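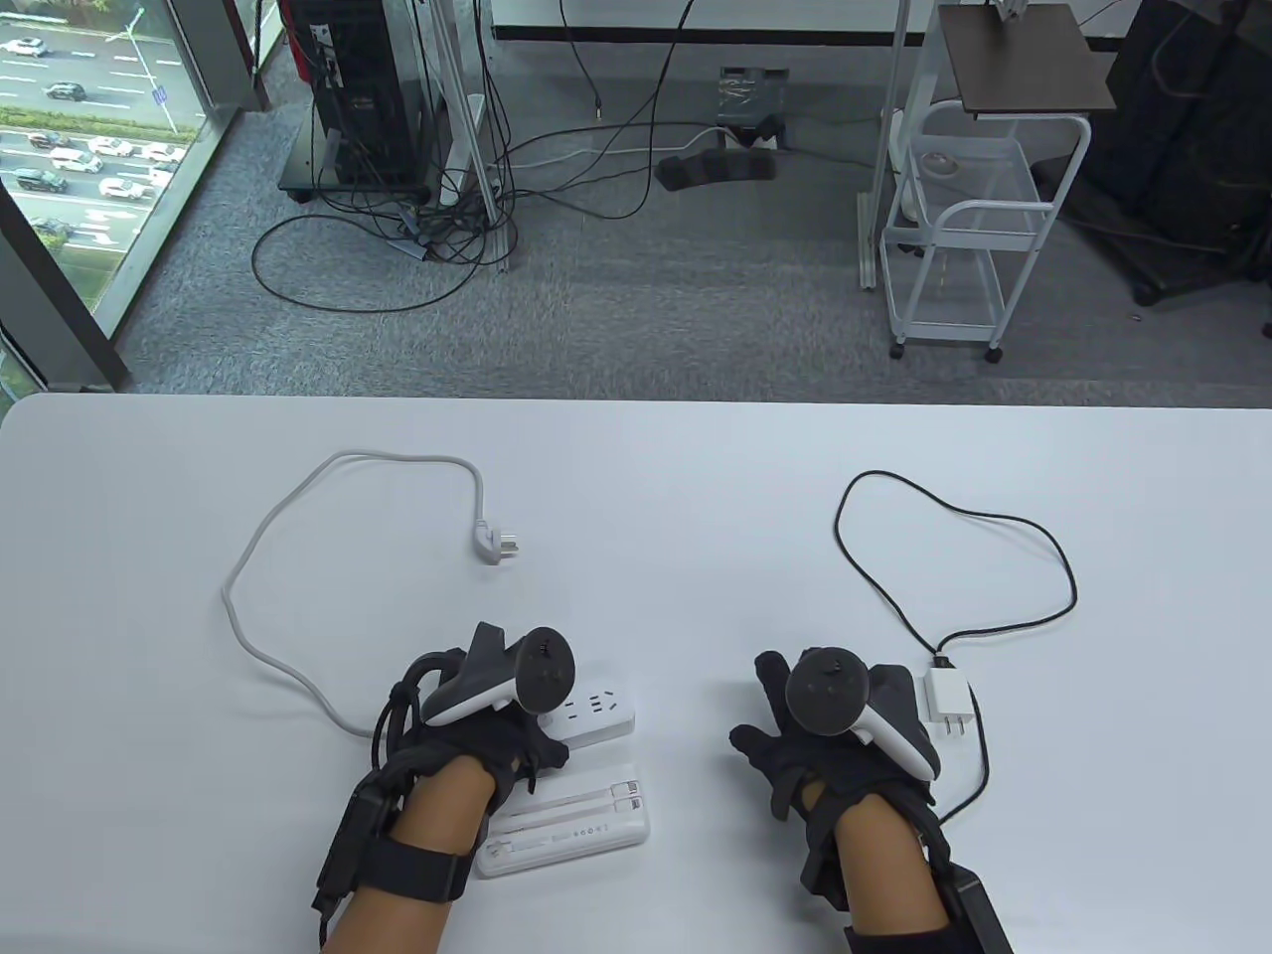
How many practice runs does a new driver need before we let them record for the class set?

Fourteen, all on the same task, and the last few should look boringly alike. We started the term with a much lower number and ended up throwing out most of what people recorded in their first hour, so fourteen it is until somebody talks us out of it.

Notebook, August, mid-afternoon

Back at the table after lunch and feeling pretty good about where the student project is. For anyone on the Davosmont side who is only now opening this notebook: our half is the teaching half. We drive by hand, we record, and Marham (our two-armed robot, named after the street the old workshop was on) is supposed to learn tabletop chores from the recordings. The goal on the proposal is 1000 good runs by the end of the project. We have 200 that I would happily show a visitor, and another 100 that need a second look before I promise anything to anyone.

This week's chore is the plug one. Pick up a plug, bring it over to a power strip, line it up, push, let go. Nothing on the strip is live and it had better stay that way, please! I know it sounds like the dullest thing in the world, but it is by far the best exercise we have given the students, and the discussions afterward have been wonderful. You do it a thousand times in your own kitchen without a thought, and then you try to do it through a pair of controllers and discover that you have no idea how you turn your wrist.

Things I want to remember from this morning:

The flat-pronged adapter went better than the angled plug. With the angled one everybody comes in too steep, me included, and then has to back off and try again. I'd like us to keep a handful of those second tries in the set, marked as such, so the model gets to see a recovery. The rest can go.

Cable slack matters more than we wrote in the handout. A cord with a stiff curl in it pulls the plug around just as you let go. Uncurl it first, lay it down, wait a breath, then start recording. I've added a line to the Moynihan sheet (the setup checklist, third page) and will print new copies when the printer is in a better mood.

Wrist straps: snug, then one notch looser. Two students had the gloves so tight they were shaking their hands out between runs, and you can see it in the traces, a little wobble right at the start.

Plornska, our labeling script, still drops the last second of any run where the driver lets go early. I spent far too long on this before lunch and got as far as suspecting the trigger threshold. If one of you has a fresh pair of eyes and an hour, the failing runs are in the folder marked "short ends," and I'd be very grateful.

Next session we swap the left and right jobs, so the left hand carries and the right hand steadies. Expect groaning. Bring snacks.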